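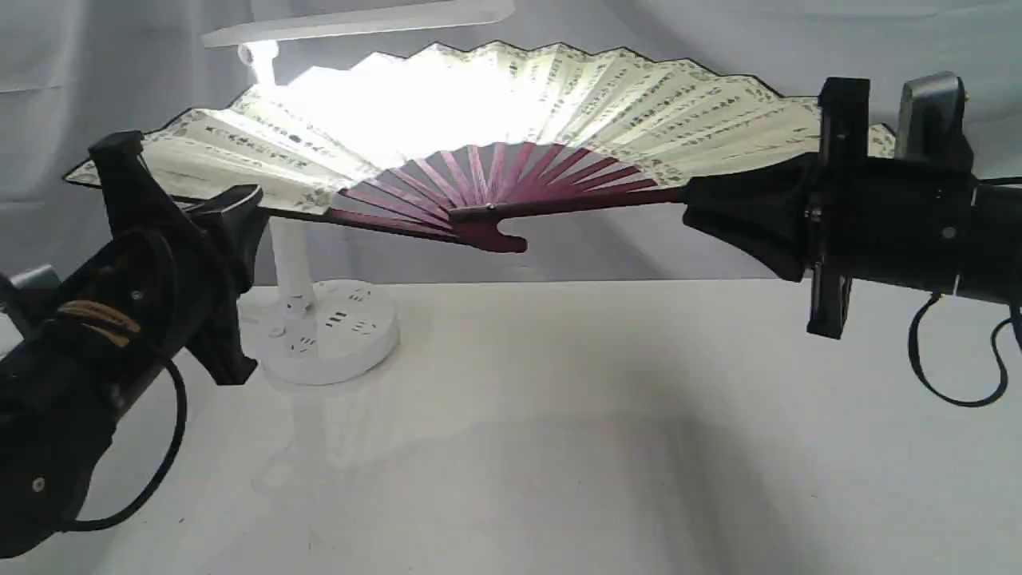
Section 6: Opening and checking a paper folding fan

The Hasstead leaflet says a printed fan "opens with a flick". Ignore that. A flick is how paper leaves split at the fold.

1. Clear a flat, pale table. Dark specks of grit show up better on it, and grit marks paper.

2. Hold both guard sticks – the two thick outer ones – and draw them apart slowly. Stop when the pleats resist.

3. Look along the zigzag edge. The border should follow every point without lifting.

4. Hold the leaf up to a light and look for pinholes. Strong light washes out the lettering in the middle, so read the text separately.

Note: Plusterside sell a "fan inspection lamp". I doubt it does anything an ordinary desk lamp can't. 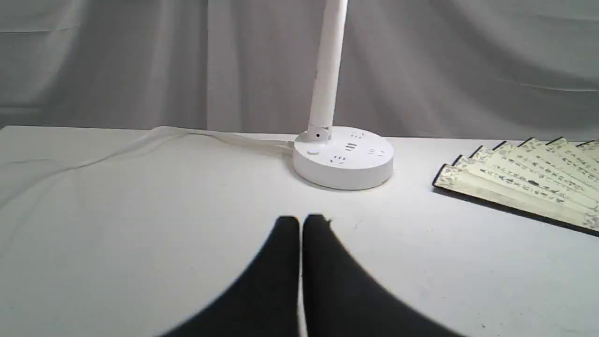 5. If your lamp has sockets in its base, keep damp cloths well away from them. Stand it towards the back of the table.

6. Close the fan one pleat at a time, starting from either end.

Caution: Do not oil the pivot. Imico recommend it; Tanvir Biswas tried it in September and the stain reached the leaf in some 4 hours.

7. Store flat. See section 7 for boxes, few of which are worth the price.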